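Droltik cloth set, README

Last edited 2025-04-28

Hello! If you've just unpacked the archive and want to know what you're looking at, this file is for you. Droltik is our small collection of cloth handling examples, recorded at Stanetthorpe with a hand-held gripper and a camera on top of it. A person holds the gripper, does the job, and the learner gets to copy them later on. I look after the recordings and most of the moaning about file names is mine.

What's inside

52 recordings, one folder each. In every folder there's the video, the gripper opening over time, and a notes file that I typed up by hand (so expect typos, and the odd note to myself about lunch). Recording 51 has no opening track. The logger had stopped and I only spotted it the next morning. I left the video in as it's still handy if you're training on pictures alone, but do skip it otherwise.

The jobs are pinch and lift, pinch and drag, fold once, and spread flat. Spread flat is by far the hardest and the notes for it are the longest. I'd start with pinch and lift if you just want to see whether your loader works.

How we record

Put the cloth down, any old how. Please don't tidy it first! The early takes all began with a neat square and the learner went to pieces as soon as it met a crease. Bring the gripper in from above, close on a ridge, wait a beat, then move. Each take runs up to 7 seconds. If you fumble, keep going and tick "fumble" in the notes. We want those.

Go for fabrics with a busy print when you can. Plain cloth gives the tracker very little to hold on to, whereas fruit slices and a bit of lettering show nicely how the folds are lying.

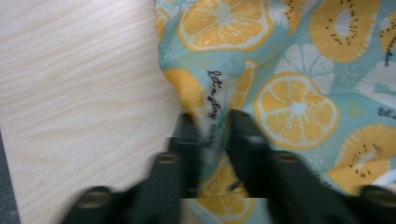
Graciela Ojeda wrote back that blurry fingers are fine by her so long as the cloth stays readable, and that she'd sooner have five untidy grasps on a crumpled print than one perfect one on a flat sheet. She also wants the pinch point marked by hand in every take, so that's my June sorted.

Splits and labels

The 5 folders starting with "szulc" are held back for testing. They were done on the Szulc gripper, which has a stiffer spring, so please don't mix them into training. Everything else is the Nuvbridge one. Labels are pinch, hold, move and release, with the start time of each. I'm a bit late on release, always have been, so allow for that.

Known trouble

Colours drift between takes where the camera set its own white balance. The clock on the opening track may be a frame or two behind the video. Fixes very welcome, just send me the folder name with them.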